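3.2 Clearance rules for fixed fixtures and open doors

The Umley kitchen protocol treats anything attached to the counter or wall as a fixed fixture. Operators in the Brestumley trials followed three rules. The arm slows to 40 mm/s before the fingertips come within 108 mm of a fixture. The wrist view must be checked before any descent beside a faucet. An appliance door that is open counts as an obstacle at its full swing, even when the task does not involve the appliance.

We logged 862 episodes under these rules. In 46 of them the operator stopped the arm early, most often near the sink. Stops were kept in the log and were not scored as failures. This differs from the Ngcobo guideline, which drops any interrupted episode and so hides the cases a safety reviewer most needs to read.

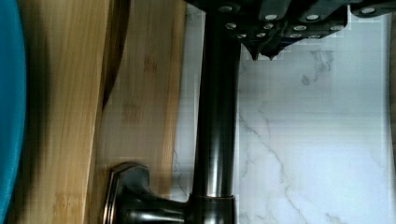
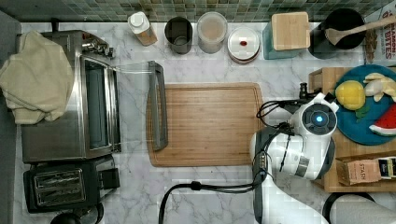
Figure 4. Kitchen counter work area. First: wrist view, with the fingertips above the stone and the faucet column beside them. Second: wider view of the arm at the counter, with the toaster oven door open.

The third rule caused the most disagreement among operators. Several felt that a door should be closed before the arm is enabled, as the Kikis checklist requires. We left the choice to the operator but asked for the door state to be written down at the start of each episode. Cables were covered by a separate rule, given in Section 3.3, and were inspected whenever the base was moved.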